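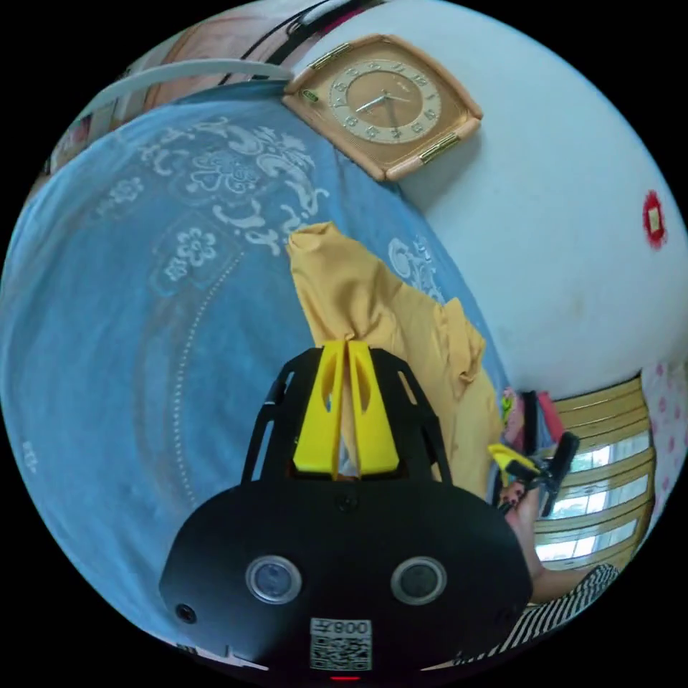 Filed under: Robotics / Planning & Purchasing

January 9, 2019

Marina Karras keeps her equipment budget in a spiral notebook, and she is delighted to be asked about it. She plans purchases for Mersha, a laundry-handling project that wants a robot to fold clothes in ordinary homes. Before any robot arm gets ordered, the group is spending its money on hand-held grippers, which people use to pick up and fold real clothes while a camera records the work.

"I love this stage," she says. "You can still change your mind about everything! Once an arm is bolted down, the arm is the budget."

The first quote she got, from a supplier called Ondenitz, was for two arms, a table and a control cabinet. She read it twice and put it in a drawer. What she wanted to know first was how many grippers it would take to get useful recordings of shirts on beds, and how often the fingers would need replacing.

The answer to the first question was more than she had written down. Folding takes two hands, so she now buys in pairs and plans in pairs, with 34 grippers on the list for this year. "I had an odd number in the first draft," she says, laughing. "Yaa Kyei caught it in the margin. She just wrote 'whose left hand?'"

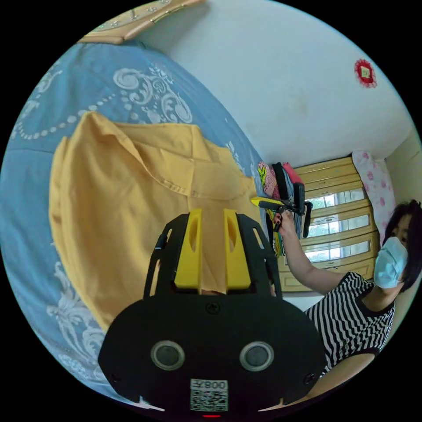 Fingers were the second surprise. Karras had put them under office supplies, next to tape and labels. They now have a line of their own, with 300 spares, and she talks about them the way some people talk about tires. Soft cloth is easy on them. Zippers and jean buttons are another matter.

"Ask the people doing the folding what wears out," she says. "Kosmas Tsoukalas gave me a better list in ten minutes than I'd made in a month, and half of it was screws."

Then there is time, which she budgets as carefully as parts. The plan calls for 1,227 recorded folds by the end of March, spread over 43 homes, and she has priced the travel, the storage drives and the hours spent checking recordings afterward. Checking costs more than the travel. She would tell anyone starting out to double that line and then go look at it again.

Will the arms ever come out of the drawer? "Oh, absolutely, I can't wait," she says. She has a second quote from Devlow, and she plans to ask both firms if their arms can carry the same fingers her people use by hand. If they can't, the adapter goes on the list too, and she already has a page started for it.

We use cookies to remember your reading preferences. Accept | Settings

Contact the editors | © 2019 All rights reserved | Back to top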